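Prandum: a list of lunches

Prandum is a plain text list of almost 4,000 packed lunches, one per line, with 4 columns: bread, filling, fruit, regret. The last is scored from 0 to 2 by whoever ate the thing.

Known problems
Egg is over-represented. "Brown" appears as a filling in the December entries and we have left it in -- the contributor stands by it. Soup was removed after a long argument about whether it can be packed.

Files
lunches.txt is the full list. taster.txt has the first 500 lines.
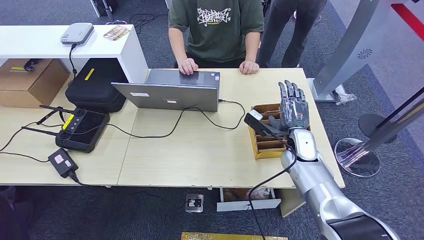
Cardboard tray with narrow compartments, on the table.

Licence
Use it as you like. Corrections welcome, recipes less so.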